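Test kitchen notebook, Paltley
Sunday, started 7:40 am

Custard tart, fourth round. Goal is still a set that slices clean at fridge temperature without going rubbery. Round three wept at the edges after a night in the cooler and the bottom crust was pale in the middle.

Changes from last time: one fewer yolk, cream cut back and replaced with whole milk, sugar the same. Shell blind baked with weights until the rim took color, then without weights until the base looked dry. Brushed with egg white while hot. I used the Tritov flour for the dough, as the other bag was down to scrapings. It takes up a little less water. Held back a spoonful and the dough still came together fine.

Total filling weight before straining 1,992 g. After straining, and after setting some aside for the ramekins, 1,624 g went into the two large shells. The ramekins are a check on the filling alone, no crust. 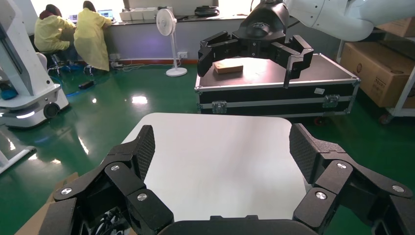

Milk and cream brought up to a bare simmer with the vanilla pod, lid on, left to stand while the shells finished. Poured onto the eggs in a thin stream. Skimmed the foam twice. Last time I skipped the second skim and got pockmarks all over the top, so write that into the method as a step.

Oven 1 runs hot at the back left. Turned both tarts halfway. Pulled the first when the center still moved as one piece about the size of a coin. Left the second in 8 minutes longer to see how much room there is. The longer one puffed at the rim and sank as it cooled, with a fine crack along one side. Taste is fine, slightly eggy. So the window is shorter than the card says. Card needs fixing.

Nutmeg: grated on one half of the first tart only. Better with. The Trujillo cinnamon was too loud in the ramekin I tried it in and covered the vanilla completely. Drop it. 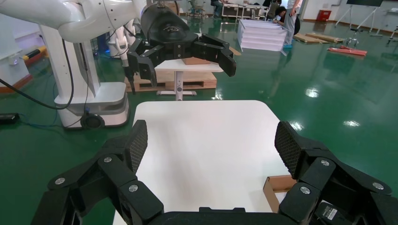
Crust is much better this round. Base browned to the middle, no soft patch when I lifted the first slice. Rim shrank a bit on the side where I trimmed too close. Leave more overhang and trim after baking.

Both large tarts in the cooler uncovered at 11:15, covered loosely once cold. Slice again tomorrow morning and look for weeping.

For next round:
Same filling, short bake only.
Try 100 g less sugar across the batch. It reads sweet next to the Trulamus shortbread, and they will be on the same plate.
Chill the lined shells overnight before baking.
Order vanilla pods, two left.
Clean the fine strainer right away, custard sets in the mesh.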